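Reto Kofler
Doing a thread on folding jeans, as a few of you asked after Sunday's post about the dresser. It's long. Mute me if trousers aren't your thing.

Reto Kofler
Background: I moved to a smaller apartment in Cesthorpe in April. The closet has one rail and it's already full of coats and shirts. So all the denim has to go in a drawer or on a shelf, and the way I used to fold it doesn't work in either.

Reto Kofler
The way I used to fold it: in half at the crease, in half again at the knee, drop it on the pile. The pile leans, then it falls over when you pull out the pair at the bottom. I did this for most of my adult life.

Reto Kofler
First thing is a flat surface. I tried the bed and it's bad for this. The mattress gives, the legs slide around and you end up pressing the creases into the duvet. Use a table. Kitchen table is fine. Wipe it first if you've had breakfast on it.

Reto Kofler
You want the table to be long enough for the whole pair, waist to hem. If it isn't, let the hems hang over the far end and keep the waist on the table. The waist is the part that needs attention.

Reto Kofler
Empty the pockets. I know. I washed a pen last month and I'm still finding blue on things.

Reto Kofler
Zip up, button done. If you leave it open the waistband spreads out and the front flaps turn under, and you get a lump right where you want it flat.

Reto Kofler
Fold one leg over the other so the back pockets end up on the outside. Match the outer seams and don't worry too much about the inner ones. On most of my pairs the inner seams don't line up anyway, especially after a few washes.

Reto Kofler
Now the crotch sticks out in a little triangle. Tuck that in toward the legs so the long side is straight. This is the step I skipped for years and it makes the biggest difference to how the finished thing sits.

Reto Kofler
Run your hand down from the waist to the hems, once, fairly hard. You're pushing air out from between the layers. You won't get rid of every crease and you don't need to.

Reto Kofler
If you see a gap between the layers somewhere along the legs, one of them has shifted. Lift the top one and lay it down again. Pulling at it sideways just moves the gap somewhere else.

Reto Kofler
Somebody asked in the replies about waistbands that won't lie flat. Mine do it too, mostly the heavier pairs. They bunch up at the back, right by the patch.

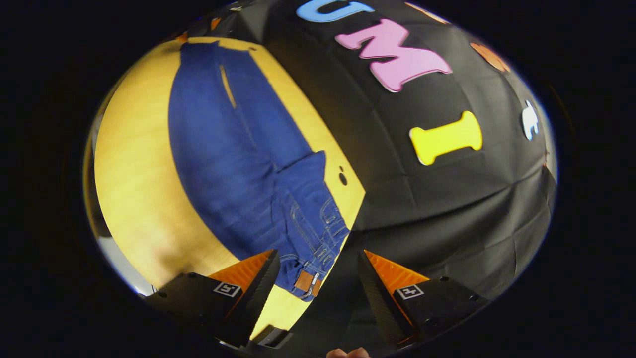
Reto Kofler
What helps is holding the band at both ends and giving it one short tug before you start folding up from the hems. The stitching around the leather patch is stiffer than the rest, so the denim on either side wrinkles before the patch does. Tug, smooth it down with your palm, carry on.

Reto Kofler
Then bring the hems up toward the waist, but stop short of it. Leave a gap the width of your hand. After that fold in thirds. You should get a block that stands up by itself on the folded edge.

Reto Kofler
If it falls over, the thirds are uneven or the waistband is still bunched inside. Open it and do it again. Takes a few seconds once you've done a couple.

Reto Kofler
Drawer: stand them in a row, folded edge up. My drawer is 40 cm deep front to back and one row fits with a bit of room left over. I don't fill that space. If it's tight you can't get a pair out without dragging the next one along.

Reto Kofler
Shelf: standing up doesn't work so well unless you have something at the end to hold the row. I have a box from Gredeck on its side doing that job. A heavy book would do it too. Otherwise lay them flat and keep it to 3 pairs per stack.

Reto Kofler
Dark pairs at one end, light at the other. Work pair by itself at the back because it's always a bit dusty no matter what I do to it.

Reto Kofler
Question from a DM: do you fold them warm from the dryer? I don't own a dryer. They go on the rack by the window and I fold them when the waistband is dry, which takes longest. If the pockets are still damp, leave them. I put a damp pair in the drawer once and the whole drawer smelled for a week.

Reto Kofler
Another one: what about skinny jeans, stretch and so on. Same method, but they come out smaller and floppier. I roll my one stretchy pair and put it at the end of the row. It doesn't stand up and I've stopped trying.

Reto Kofler
And yes, I looked at the drawer dividers from Pamen. They'd be fine. I'm not buying them until I know how many pairs I'm keeping.

Reto Kofler
On that: I went through all of them while I was folding. Two went in the donation bag because they haven't fit since the old place. One has a worn spot on the inside thigh and I'm taking it to Štěpánek, the repair place near the station, to ask if it's worth patching. Will report back.

Reto Kofler
Sweaters next, probably. I haven't worked those out at all, so if you have a method that doesn't take up a whole shelf, please send it.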